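3.2 Hanging storage and how often clothes get worn

We now turn to the part of the Markthorpe survey that surprised us most. Participants logged every garment they put on, along with where it had been kept the night before: on a rail, in a drawer, on a shelf, or over a chair. Figure 2 shows clothes kept on an open rail, the storage type that did best in our data.
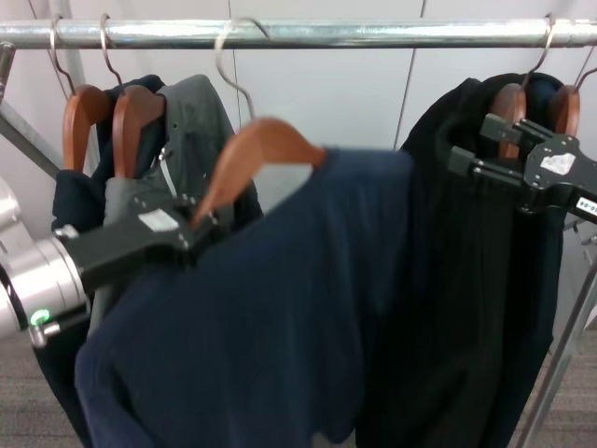
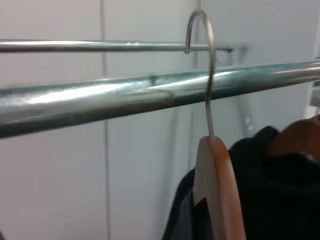 Figure 2. Garments on hangers on a metal rail, two views.

The full log holds 3,347 wear events from 195 households, collected between March and the end of summer. Sweaters gave us the clearest result, and a lovely one. A sweater on a hanger was worn again after a median of two weeks, while a folded sweater of similar age and weight waited 23 days. We had expected the opposite, given how often care guides tell people to fold their knits, and we spent a happy month checking that the gap was real. It held up in small homes and large ones, and it held up when we dropped each person's favorite garment from the count.

Why should this be? Grigaitė's earlier work in Pluklow offers one answer. Tarmo Grigaitė asked people to list what they owned from memory, and found that they named hanging clothes first and often forgot whole drawers. Our own diaries are full of the same thing - one participant in Drukport found a cardigan she had already replaced, and wore it the next day. We think seeing a garment each morning works as a small reminder, and the idea is easy to test.

Jackets behaved differently. Almost all of them were hung to begin with, so there was little to compare, and weather explained most of what remained. We therefore leave outerwear out of the model in Section 4.

Shape loss is the usual objection to hanging knits. We scored it with the five-step Ammann scale at the start and end of the study. Shoulder marks did appear on the heavier sweaters, mostly those hung on thin wire hangers, and we return to these scores in Section 3.3.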